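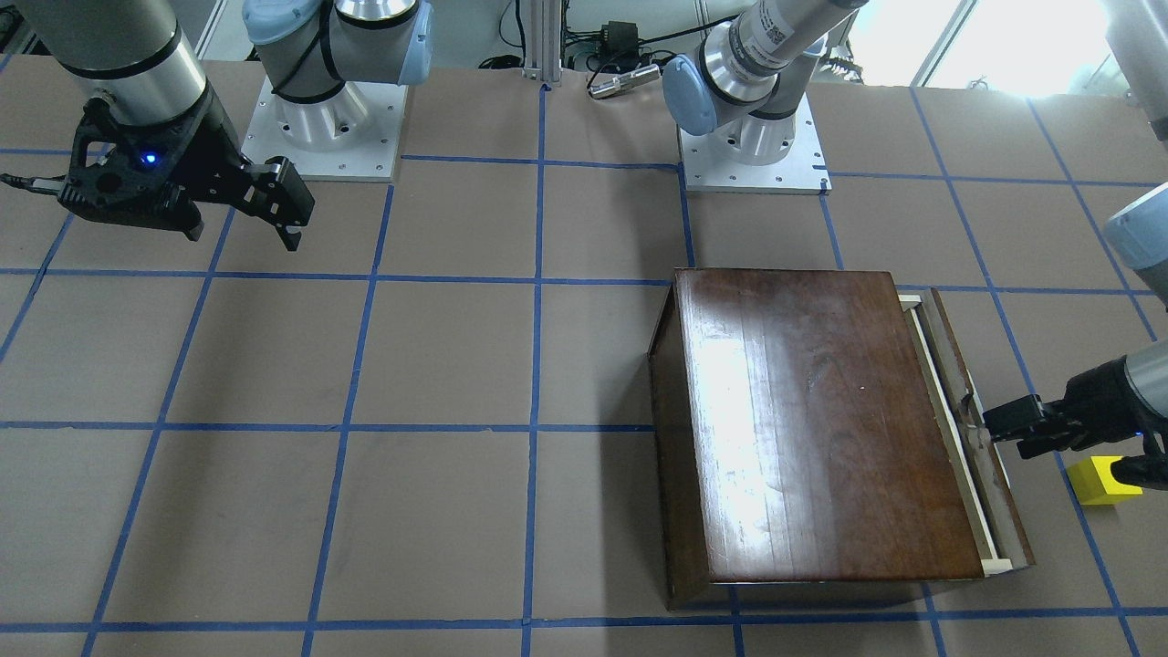
Séance 3 – Planification bimanuelle et objets articulés

Un planificateur de trajectoires libres de collision résout un problème bien posé : une configuration de départ, une configuration d'arrivée, des obstacles. La manipulation d'un tiroir ne se présente pas ainsi. Dès que les doigts touchent la paroi, la chaîne cinématique se ferme sur un objet dont on ignore l'axe, la course et le frottement. Avec un coffret en bois comme celui du poste, un bac clair qui dépasse à peine sur un côté et une pince appuyée contre la paroi extérieure, le contact est justement ce que le planificateur tenait jusque-là pour une faute. La documentation de Plodomura parle de « transition transparente » entre les deux régimes. Je n'ai rien vu de transparent : il faut retirer à la main la paire doigts/paroi de la matrice de collisions, puis penser à la remettre.

1. Ce que la perception fournit réellement

Le module Noiphan renvoie une pose à six degrés de liberté et un score de confiance. Méfiez-vous du score. Il mesure l'accord entre le modèle et les points retenus, donc il ignore superbement les points rejetés. Sur nos 293 essais enregistrés, 13 poses fausses étaient annoncées avec une confiance supérieure à celle de la pose médiane.

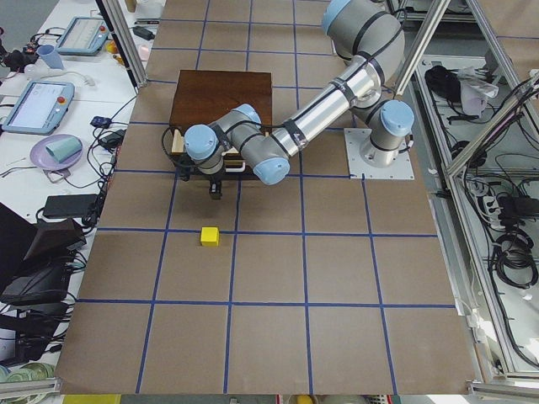 Le choix du repère mérite plus d'attention que le choix du réseau. On exprime volontiers tout dans le repère de la base, par habitude, et l'erreur d'étalonnage caméra-base passe entière dans la saisie. Un petit cube jaune posé sur le carton, à l'intérieur d'une case de ruban bleu, se prête bien à l'exercice : on estime sa position par rapport aux lignes voisines, puis par rapport à la base du bras, et on compare. Attention toutefois, le ruban a été collé par des humains. Le quadrillage aide l'œil et ne constitue pas une mire.

À faire avant la séance suivante : écrire la transformation complète, avec les indices, sans sauter d'étape. Les copies qui notent T sans préciser « de quoi vers quoi » ne seront pas lues.

2. Coordination des deux bras

Trois architectures circulent : planification conjointe dans l'espace à 12 dimensions (deux bras à six axes dans le modèle du cours), planification séquentielle avec priorité, ou maître-esclave. La première est élégante au tableau. Kanyarat Wongsuwan l'a fait tourner sous Pukcombe avec une limite de 11 secondes par requête, et la limite a servi souvent. 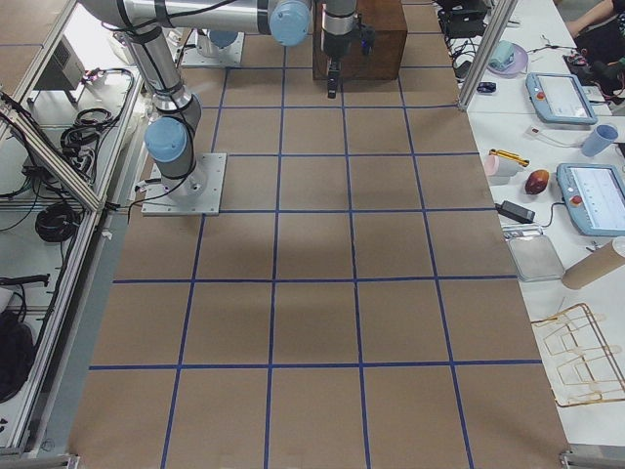 Page modifiée en septembre

La version à priorité est moins glorieuse, mais on comprend pourquoi elle échoue. Le bras prioritaire planifie seul, l'autre le traite comme un obstacle mobile. Si le second ne trouve rien, on inverse les priorités et on recommence. Aucune garantie de complétude, donc – que personne n'écrive le contraire dans son rapport.

3. Commande pendant l'ouverture

En position pure, une erreur de quelques degrés sur l'axe estimé suffit à coincer le tiroir, et l'asservissement pousse de plus en plus fort. On préfère une admittance : raide dans la direction de tirage, souple en travers. Le réglage de cette souplesse est rarement publié avec les résultats.

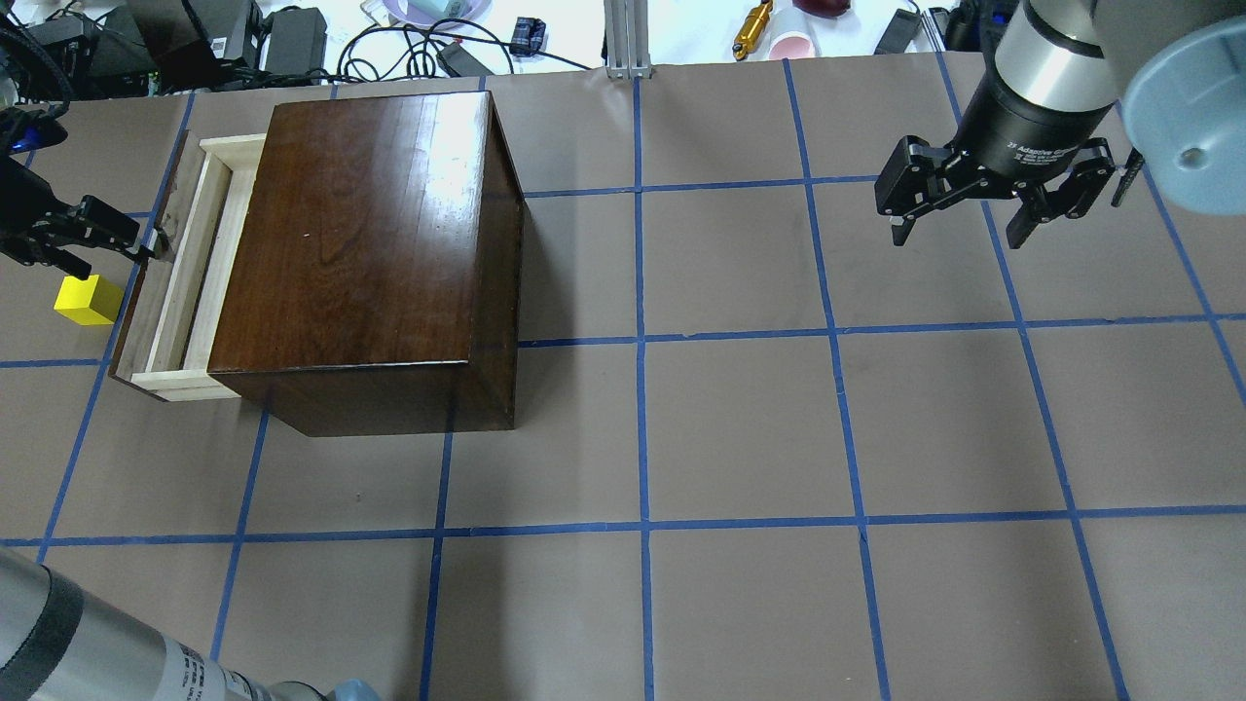

L'estimation de l'axe peut être affinée en ligne, en ajustant une droite sur les positions successives de la pince. La méthode suppose que les doigts ne glissent pas. Starkau l'active par défaut et ne vérifie pas l'hypothèse ; comparez au moins le déplacement de la pince à celui du bord du bac vu par la caméra.

Question ouverte pour le TD : quel critère d'arrêt choisir quand la course est inconnue ? Un seuil d'effort confond la butée et le coincement. Apportez une proposition écrite et un cas où elle se trompe.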